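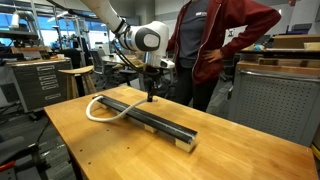

Black rail on wooden blocks, with white cable, on a workbench

Bellus
Small-ship cruising from Lemport

Imlow Cruises
Ship overview | Accommodations | Dining | Decks and facilities | Boarding

Bellus is the newest ship in the Imlow fleet and the first to be based all year in Lemport. She carries up to 286 guests on coastal and island itineraries and was designed for harbors that larger cruise ships are unable to enter. The ship enters service in November under the command of Captain Pravesh Joubert.

The design follows the general arrangement used on earlier Imlow ships, with public rooms placed aft and most cabins forward, away from the evening entertainment. The promenade has been widened and now runs the full way around the ship. Guests who have sailed with the line before will also notice that the reception desk and the shore excursion desk share one lobby amidships.

Ship at a glance
Guest capacity: 286
Guest decks: 6
Tenders: 3
Home port: Lemport
Onboard language: English
Elevators: forward and aft, serving all guest decks

Accommodations
All cabins on Bellus have an outside view. Oceanview cabins are on the lower two guest decks and have a fixed window. Balcony cabins are found on the decks above and include a sitting area with a sofa that can be made up as a bed for a third guest. Twin beds in every category can be joined on request, and the request should be noted at the time of booking.

The Maluleke Suite, at the forward end of the uppermost cabin deck, measures 929 square feet including its private balcony. It has a separate bedroom, a dining table and a bathroom with both tub and shower. Guests in the suite receive priority tender tickets and may take breakfast in the suite on any morning of the cruise.

Accessible cabins are available in the oceanview and balcony categories. These have wider doors, roll-in showers and level thresholds. Guests who travel with a wheelchair or scooter are asked to give its width and weight when they reserve, as equipment must be stored inside the cabin and may not be left in the corridor.

Standard in every cabin
Individually controlled air conditioning
Safe and small refrigerator
Hair dryer
Television with ship information channel
Bathrobes, on request from the cabin steward

Dining
The main restaurant operates with open seating at dinner, and guests may arrive at any time during posted hours. Tables for two are limited and cannot be reserved. Breakfast and lunch are also served in the Terrace Café, where outdoor seating is available in suitable weather.

The Grill Room is a smaller restaurant with table service and a fixed menu. A cover charge applies. Reservations open on the day of boarding and may be made in person or through the cabin telephone.

"Our menus are planned port by port, and the galley buys fish locally where the supply allows," said Keabetswe Van Wyk, hotel director of Bellus. "Guests on back-to-back cruises will not be offered the same dinner menu on the second sailing."

Special diets can be accommodated with advance notice. Kosher meals are supplied frozen and must be ordered before final payment.

Decks and facilities
The pool is located aft on the upper deck, with loungers on both sides and a covered bar. It is filled with heated salt water and is closed when the ship is moving in heavy seas. A fitness room and a small spa are one deck below. Spa appointments are charged separately.

The forward lounge serves coffee through the day and has music in the evening. Lectures on the ports of call are given in the same room and are repeated on the cabin television. The library, next to the lounge, holds books, board games and charts of the current route. Smoking is permitted only in the marked area on the port side of the pool deck.

Going ashore
Bellus docks where a berth is available. At anchorages, guests are taken ashore by tender from the platform on the lowest guest deck. Boarding a tender requires stepping across a gap that may move with the sea, and the officer in charge may decline to board any guest when conditions are unsafe. Wheelchairs can be carried on the tenders only if they fold.

Boarding in Lemport
Check-in takes place at the Imlow terminal and closes one hour before departure. Cabins are ready from 2 p.m. - guests who arrive earlier may use the Terrace Café and leave hand luggage with terminal staff. Parking at the terminal is limited and should be booked with the cruise.

Deck plans, cabin categories and current fares are available from the Imlow reservations office or from a travel agent. The ship's layout and services are subject to change without notice.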